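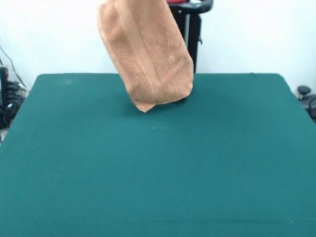 Rarka Coffee Bar, Waltstead
Opening and Monthly Inspection Checklist, with Comments

Date of inspection: August 20, 2026
Inspected by: Graziella Monti
Present: Mirko De Luca (shift lead), Fiorella Farina (kitchen and pastry)
Copy to: Annunziata Caputo, Priit Kalniņš

Marks used: OK = meets the standard. FIX = needs work, see comment. N/A = does not apply to this site. Comments under an item are mine unless initials are given. Items marked FIX carry a name and a deadline in the last section.

1. Espresso machine (Ferri, two group)

1.1 Boiler pressure within the green band at opening: OK
Steady for the full time I was there, including when both groups and one steam wand were running.

1.2 Group gaskets seated, no drip around the portafilter: FIX
Left group is fine. The right group drips at the collar once the portafilter is locked in, and the handle travels past center. The gasket is hard and needs changing. Mirko has been tightening the handle to stop the drip, which wears the gasket faster. Please stop doing that and use the left group for the busy hour until the part is in.

1.3 Shower screens removed and cleaned: OK
Both came off easily. Some brown staining on the back of the right one, but no buildup.

1.4 Backflush with detergent, signed off daily: FIX
The log shows detergent backflushes every night in July. In August there are 3 nights with no signature. Mirko says the work was done on two of them. If it was done, sign for it before leaving. I have to count a blank line as not done.

1.5 Steam wands purged before and after use: OK

1.6 Steam wand tips clear: OK
All holes open. One tip had dried milk on the threads, cleaned while I watched.

1.7 Pressure relief valve discharge pipe directed to drain: OK
The pipe had been pushed sideways at the last visit. It has since been clipped in place.

1.8 Power cord and plug free of damage, no extension cord: OK

1.9 Service sticker in date: OK

2. Grinders

2.1 Unplugged before hopper removal: OK
Asked Fiorella to talk me through it without prompting. She unplugged first, closed the hopper gate, then lifted it. Correct.

2.2 Hopper free of oil film: FIX
The house blend hopper has a yellow film on the inside wall. It smells stale when empty. Wash with warm water and mild soap, dry fully, and do this once a week. The decaf hopper is clean.

2.3 Burr wear: OK, watch
Main grinder is at 738 pounds of coffee since the last burr change, according to the book. Shots are still even and the grind is not clumping. Priit wants a note when the dose time starts to creep up, even by a second or two, so that he can order ahead.

2.4 Finger guard in place: OK

2.5 Knock box emptied and rinsed: OK
The rubber bar is split at one end. Still usable. Replace with the next order.

3. Pour over and batch brew

3.1 Kettles descaled: FIX
Two of the gooseneck kettles are fine. The third has white scale across the base and flakes come out with the first pour. Take it out of use until it has been descaled and rinsed twice.

3.2 Kettle bases dry underneath, cords away from the bar edge: OK
The cord on the kettle nearest the register used to hang over the front, within reach of a child. It now runs behind the scale. Keep it there.

3.3 Glass servers free of chips and cracks: OK
One has surface scratches from a metal spoon. These are only scratches, but check it each morning with a fingertip around the rim.

3.4 Drippers stand level and stable on the server: OK

3.5 Paper filters stored dry and covered: FIX
Open sleeve stored on the shelf directly over the hand sink. The paper picks up damp and smell there. Move to the dry drawer and close the sleeve with a clip.

3.6 Batch brewer spray head clean: OK

3.7 Airpots emptied at the two hour mark: OK
Times were written on tape on both. The lid gasket on the dark roast pot smells of old coffee. Soak the lid overnight in brewer cleaner — the pot itself is fine.

3.8 Hot water tap has warning label: OK

4. Water

4.1 Filter cartridge within rated volume: OK, watch
The Clinia cartridge was fitted in July. Our own limit for this site is 4,000 gallons and the meter is well short of that. Annunziata asked whether we could go longer between changes. I would leave the limit where it is until we have a full year of readings from Waltstead.

4.2 Hardness test strip, monthly: OK
Done during the visit. Same color band as July.

4.3 No leaks under the counter: OK
Ran my hand along every joint with the water on. Dry. There is an old stain on the cabinet floor from the leak in the spring. Someone should mark around it in pencil so that a new leak would show.

4.4 Shutoff valve reachable and labeled: FIX
The label is there but two boxes of to-go lids were stacked in front of the valve. It took Mirko a while to get to it. Nothing is to be kept in that cabinet except the filter, the valve and the spare hose.

5. Milk and cold storage

5.1 Under-counter fridge at or below 40°F: OK
Read from the thermometer inside the fridge, not the display on the door. The display reads two degrees lower than the thermometer and should not be used for the log.

5.2 Milk dated when opened: OK
All open cartons dated. The oat milk was dated on the cap only, and caps get swapped. Write it on the carton.

5.3 Allergen separation for plant milks: FIX
Pitchers are color banded as agreed, but the almond pitcher was rinsed on the same rinser as the dairy pitchers and set down wet among them. Plant milk pitchers go on the left side of the rinser, on their own tray. Fiorella will put a strip of tape on the counter to mark the line.

5.4 Door seals clean and closing: OK

5.5 Cold brew labeled with brew date and discard date: OK
Brew date was there on every container. One discard date was hard to read. Use the thick marker.

6. Cleaning cloths and sanitizer

6.1 Separate cloths for steam wand, counter and floor: OK
Good supply on hand. The steam wand cloth stays folded on the machine and is used for nothing else.

6.2 Cloths changed on schedule: FIX
Steam wand cloths are changed every two hours. Counter cloths are being changed once per shift, and the standard is every four hours or when visibly soiled, whichever comes first.

6.3 Sanitizer bucket at correct strength: OK
Tested with a strip. In range. The bucket was placed on the floor beside the mop sink, so please keep it on the low shelf.

6.4 Test strips in date: OK

6.5 Used cloths kept in a closed bin away from clean stock: OK

7. Hand washing and staff

7.1 Hand sink clear, soap and paper towels stocked: OK
A cupping spoon had been left in the sink. Removed. The hand sink is for hands.

7.2 Hand washing after handling cash: OK
Watched for half an hour. No misses.

7.3 First aid kit complete, burn gel in date: FIX
Burn gel is in date but there is only one sachet left. Order a box. Most injuries at this bar are small steam burns, and one sachet will not cover a week.

7.4 Burns and cuts written in the book: OK
One entry since my last visit. A thumb burn from the left steam wand, cooled under running water, no further treatment. The entry was clear and complete.

7.5 Shoes closed and non-slip: OK

8. Customer side

8.1 Floor dry and free of trip hazards: OK
The entry mat curls up at one corner. I turned it around so the curl is against the wall. It should be replaced before the wet months.

8.2 Tables and stools stable: FIX
The stool at the window end rocks. One foot pad is missing. Mirko moved it to the back room during the visit.

8.3 Seating count within limit: OK
Posted limit for the front room is 19 seats.

8.4 Pickup shelf: lids pressed on and cups away from the edge: OK
Hot drinks were going out with the sleeve on and the lid seam turned away from the logo. The shelf gets crowded on weekends. Annunziata has suggested a second shelf below the first. I am against it, as people would be reaching down past hot cups. A wider shelf would be better.

8.5 Exit route and back door clear: OK

8.6 Fire extinguisher mounted, tagged and in date: OK

9. Green and roasted coffee storage

9.1 Bags off the floor: OK
All on the rack. Bottom shelf is six inches up.

9.2 Roast dates visible, oldest in front: FIX
The washed lot was in order. The natural lot had newer bags in front of older ones. Fiorella has since turned them around. Whoever unpacks the delivery should do this at the time.

9.3 No sign of pests: OK
Traps checked, nothing in them. The trap behind the rack had no date on it. Now dated.

9.4 Step stool used for the top shelf: OK

Actions

Right group gasket (1.2): Priit to order and fit. Within one week.
Backflush log (1.4): Mirko. From tonight.
House blend hopper (2.2): Fiorella. Today, then weekly.
Third kettle (3.1): Mirko. Before it is used again.
Paper filters (3.5): moved during the visit. Closed.
Valve cabinet (4.4): Mirko. Today. Lids go to the back room shelf.
Plant milk pitchers (5.3): Fiorella. By tomorrow's opening.
Counter cloth schedule (6.2): Mirko to add the change times to the shift sheet.
Burn gel (7.3): Annunziata to order with the next supplies.
Window stool (8.2): Priit. Stays in the back room until repaired.
Bag order (9.2): corrected during the visit. I will check again next month.

Comments from site

M.D.L.: The missing signatures were on nights when one person closed alone. Could the log be moved next to the light switch? It is in the office at the moment and the office gets locked first.

G.M.: Yes, move it. Put it on a clipboard with a pen tied on.

F.F.: We need a second tray for the plant milk side. The one we have only holds two pitchers.

G.M.: Added to the supplies order with the burn gel.

Signed: G. Monti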